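Baskets, and what to put in them

Every house I have lived in has had a basket that was bought for one thing and ended up holding everything else. Ours came from the market at Sutley, was meant for bread rolls, and within a month contained a bicycle light, three odd socks and a letter from the water company. I have since become strict. What follows is how we deal with small fabric things - socks, gloves, scarves, dusters, the hat that fits no living head - without buying another chest of drawers.

Use a table

Sorting on the floor is for people with younger knees. Sorting on the bed means that at eleven at night you move the whole pile to a chair, where it lives until spring. Clear a table, wipe it, and let it dry properly before anything clean goes near it. A pale top is best for dark clothes, as black socks on a dark table have a way of staying there.

Set the basket on the table next to the pile. If it's across the room you will throw things at it, and you aren't as good a shot as you think. 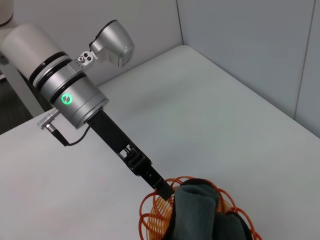 Dark fabric, white tabletop, orange basket.

Do the dark things first. They show every bit of fluff, and if you leave them till after the towels you'll be picking at them all evening. A damp rubber glove dragged one way along the cloth lifts most of it. Sticky rollers work too, until the sheet runs out, always one sock from the end.

Which basket

Open ones. A basket with a lid is a box with ideas, and whatever goes to the bottom of it is gone until you move house. Wicker looks lovely and catches on anything knitted. Run an old pair of tights round the inside before you trust it with a jumper: wherever they snag, snip the loose end close or rub it down with fine sandpaper.

A bright colour earns its keep. I resisted this for years on grounds of taste, and spent those years looking for a beige basket on a beige carpet.

As for size, go smaller than you'd like. A big basket is an invitation. The one I recommend to friends is 29 cm across, and it holds a week of socks for two adults or one teenager's Tuesday's worth of - no, sorry, a teenager needs a skip.

Folding for a basket

Flat piles fall over in anything with sloping sides. Fold each piece in half lengthways, then roll it from the closed end and stand it upright. Press the air out with your palm as you go. Thick scarves want folding in three before rolling, and thin ones can be tucked inside each other. Don't ball socks by turning one cuff over the other. I did it for most of my life, and all I had to show for it was one tight sock and one sock round my ankle in every pair.

Stop when the basket is full to the rim. Anything heaped above that will be on the stairs by morning.

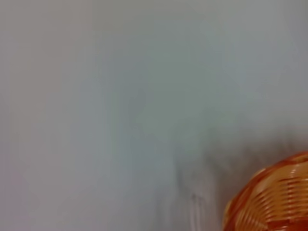
Orange woven basket, pale surface.

Words by Skosa Bouazza, household tips editor, Nolholm

Cleaning the basket

Fabric leaves dust behind, and dust likes a gap. Once a month or so, tip everything out and turn the basket upside down over the bath. A dry paintbrush, the soft 5 cm sort, gets into the corners. For plastic, follow with warm water and a squirt of washing-up liquid, then rinse and stand it on its side on a towel. Wicker gets a barely damp cloth and a day away from the radiator.

Plastic that has gone sticky usually wants bicarbonate of soda made into a paste. Leave it on while you drink a cup of tea. Rinse it twice. The second rinse is the one I skip, and the reason my best black scarf once went to a wedding looking lightly floured.

The orphans

You will be left with single gloves and socks. Give them a paper bag of their own and write the month on it. If no partner has turned up three months later, socks become polishing cloths and gloves become something to wear for the oven shelf you swore you'd clean in December. My own bag has been extended twice, on compassionate grounds.

What never goes in

Keys. Batteries. Anything damp, even slightly. Receipts, which come out as felt. And bread rolls, I'm afraid, though it was their basket to begin with. They live in a tin now.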